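Piltgate Publishes Results of Dietary Fiber Labeling Study, Opens Revised Serving Guide to Retailers

ASVILLE, February - Piltgate, a nutrition analysis firm serving grocery and food service companies, has released the results of a study comparing declared and measured dietary fiber in packaged legumes, whole grains and mixed grain products. The firm has also issued a revised serving guide based on the findings, available to retailers and registered dietitians at no charge.

The study covered 3,037 retail packages. Of these, 1,463 were dry or canned legumes. The remainder were whole grains and grain blends. All packages were bought at ordinary retail outlets and tested before their marked expiration dates.

Measured total fiber was compared with the figure on the label, per serving and per 100 grams. Dry legumes showed the closest agreement. Grain blends showed the widest spread, with differences in both directions. Most of the larger differences were found in products where the serving was stated by volume (for example, a half cup) and the blend contained particles of uneven size. A half cup of a coarse blend does not weigh the same as a half cup of a fine one, and the label figure often assumes a single weight.
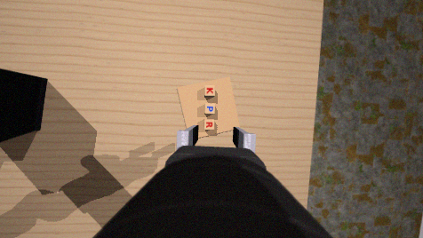 Method

Each package was opened, mixed and divided into test portions. Portions were ground to a uniform particle size and dried to constant weight. Soluble and insoluble fractions were determined separately by enzymatic digestion, then added to give total fiber. Every package was tested twice, and packages whose 2 results differed by more than the preset limit were tested again from a new portion.

Canned legumes were drained before weighing. The liquid was kept and tested on its own, as a small part of the soluble fiber moves into it during storage. Results for the liquid are reported in a separate table and are not included in the per-serving values.

Cooked values were obtained for a subset of 900 packages. Products were cooked in unsalted water following the directions on the package, cooled, and weighed again. Fiber per 100 grams drops after cooking in nearly every case. This is a matter of water uptake - the fiber per dry gram changes very little - but it matters to anyone planning meals from cooked weights.

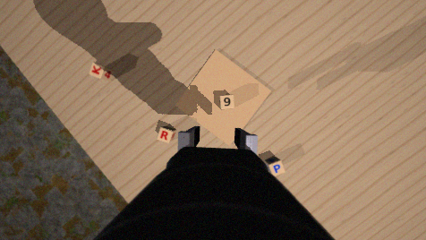
Laboratory work was done by Wasilewska, an independent testing company, under contract to Piltgate. Package identity was coded, and analysts did not have access to the label values until all measurements had been entered.

"The label figure is usually a fair guide for a plain product with one ingredient," said Imelda Buenaventura, director of nutrient analysis at Piltgate. "With blends, we recommend weighing the serving. A kitchen scale removes most of the error we recorded."

Revised Serving Guide

The revised guide lists fiber per serving by weight, dry and cooked, for each product category in the study. Volume measures are retained as a secondary column with the weight range observed. Soluble and insoluble fiber are listed separately. The previous edition gave total fiber only.

The guide also includes a short section on increasing fiber intake. It advises adding one serving at a time over several weeks, with enough fluids, and asks people with a diagnosed digestive condition to speak with a physician or dietitian before making changes. The guide is a reference document and does not give individual dietary advice.

Clotberg, a regional grocery distributor, will use the guide in its shelf information for bulk bins. The distributor plans to state bulk servings by weight and to place scales near the bins. 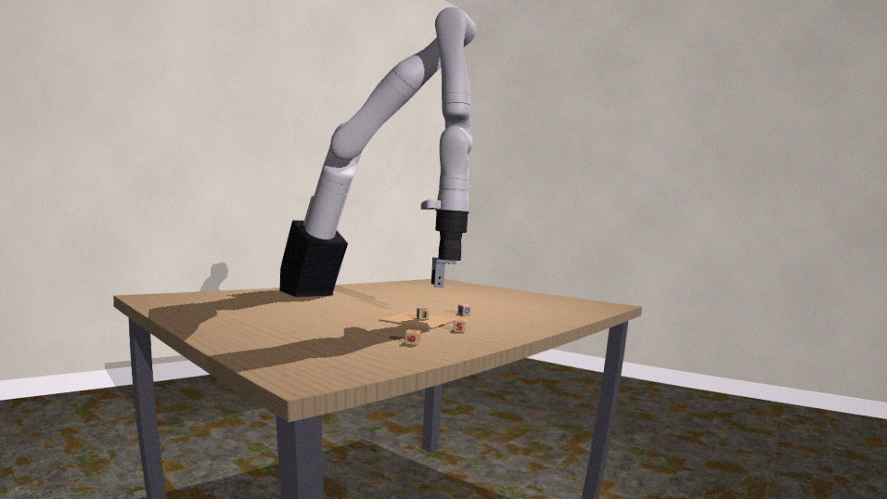

Simulated view: robot arm mounted on a wooden table.

Availability

The full report, data tables and serving guide may be requested from the Piltgate press office in Asville. Tables are supplied in spreadsheet format. Later corrections will be listed on the first sheet of each file.

About Piltgate

Piltgate provides nutrient analysis, label review and serving size studies for food retailers, distributors and institutional kitchens.

Last updated: February, 9:40 a.m.

Shares: 2 | Comments: 0

Contact the press office | Copyright Piltgate. All rights reserved. | Back to top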